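휠 커버 모음

2019-03-21
정리: 라마 살리바(Lama Saliba)

벡햄(Bekham) 창고에 보관 중인 휠 커버를 종류별로 정리하는 페이지입니다. 전체 목록은 17점이고, 오늘은 반투명 플라스틱 제품부터 올립니다. 나머지는 촬영을 마치는 대로 추가하며, 은색 도장 제품은 7월에 올릴 예정입니다. 판매용이 아니라 보관 기록이므로 가격 문의는 받지 않습니다.

보관 번호는 입고 순서대로 붙였습니다. 제조사를 확인하지 못한 물건은 이름 칸을 비워 두었습니다. 비슷한 제품을 가지고 계신 분은 뒷면에 찍힌 글자를 적어 보내 주시면 대조해 보겠습니다.
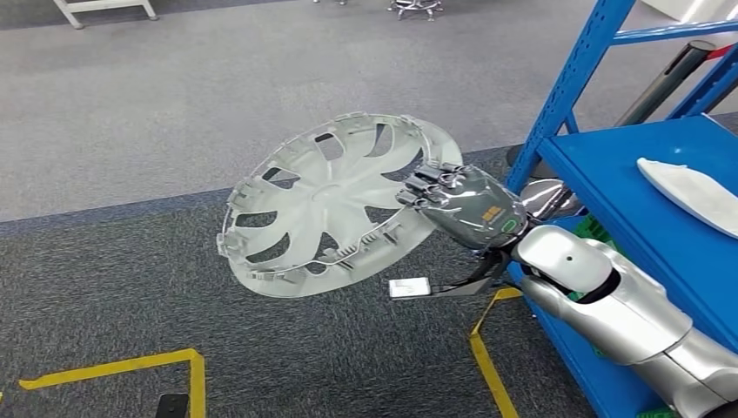
휠 커버는 앞면 무늬만 보고 고르면 맞지 않는 경우가 많아서 고정 방식을 함께 기록합니다. 터빈처럼 휘어진 살이 가운데에서 바깥으로 뻗은 형태이며, 살 사이는 뚫려 있습니다. 재질은 뿌연 반투명 플라스틱입니다. 둘레를 따라 뒤쪽에 작은 사각 클립이 서 있고, 테두리 안쪽으로 가는 금속 링이 돌아갑니다. 클립이 부러진 커버는 따로 분류하고, 링만 빠진 것은 같은 규격의 링을 구할 때까지 원래 칸에 둡니다.

보관 방법
커버는 눕혀서 쌓되 한 칸에 5장을 넘기지 않습니다. 사이에는 얇은 종이를 끼웁니다. 반투명 제품은 햇빛이 드는 창가 쪽 선반에 두지 않습니다.

다음에 올릴 것
클리번스(Clivance) 상자에 든 4점, 로릭(Lorik) 상자에 든 5점. 쿠(Khoo) 상자는 아직 열지 않았습니다.

사진을 다른 곳에 옮길 때는 이 페이지의 이름을 함께 적어 주십시오.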